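Projet de semestre : trier des pièces avec un petit bras robot
Temps de lecture : 2 minutes

Notre groupe est composé de Beril Yaman, Arnel Magbanua et moi-même, Tsion Tilahun. Nous avons travaillé depuis février dans l'atelier partagé Lilska, le soir après les cours. Le but du projet est simple à dire : le bras doit pousser les pièces de la même couleur pour les mettre ensemble, sans les prendre.

Nous avons d'abord essayé une pince à deux doigts, mais elle glissait sur les petites formes. Beril a proposé de garder un seul doigt, en forme de tige. Le programme, que nous appelons Berhe, calcule le chemin de la tige et la hauteur au-dessus du bois. Le plateau est vissé sur la table perforée, car au premier essai il bougeait avec les pièces et toutes les positions étaient fausses.

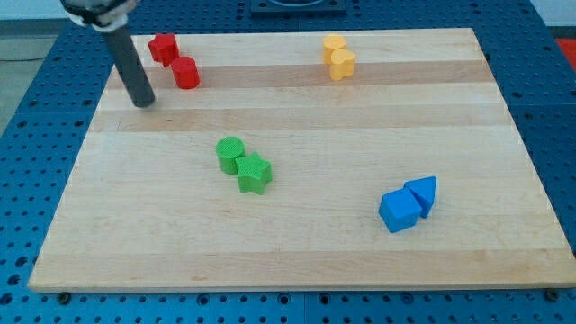 Pour les essais, nous avons choisi huit pièces en plastique, rouges, jaunes, vertes et bleues, deux de chaque couleur. Le cylindre est facile à pousser. L'étoile et le cœur tournent sur eux-mêmes quand la tige ne touche pas bien le milieu, et nous avons dû ajouter une correction après chaque poussée.

Sur 50 essais, 20 ont échoué. La plupart des erreurs viennent de la hauteur de la tige, qui était réglée à la main. Il nous reste à faire ce réglage automatiquement et à diminuer la vitesse à la fin du mouvement. Nous remercions M. Getachew Asfaw, qui a relu le code et nous a prêté les vis.

Contact : atelier Lilska | © 2021 Groupe Berhe | Haut de page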